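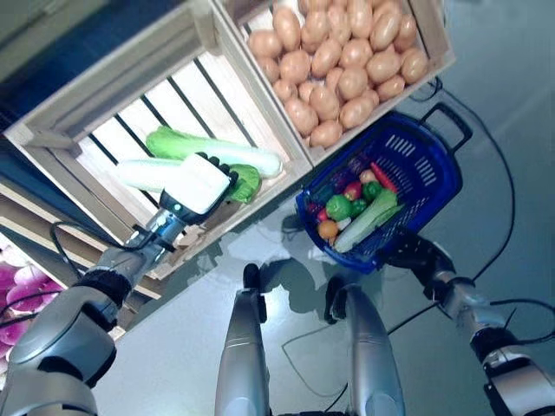
Napa cabbage and potatoes, each in a wooden crate.

How to pick a napa cabbage

Lift it first. A good head feels heavier than it looks, which is more than I can say for most of my groceries. Squeeze the middle – it should push back.

Check the stalk end for brown slime, then the leaves for black specks (harmless, but try telling Ruben).

Potatoes go in the basket before the cabbage. Yes, even if you picked the cabbage first. At home, wrap it in a paper towel and chill it up to 9 days.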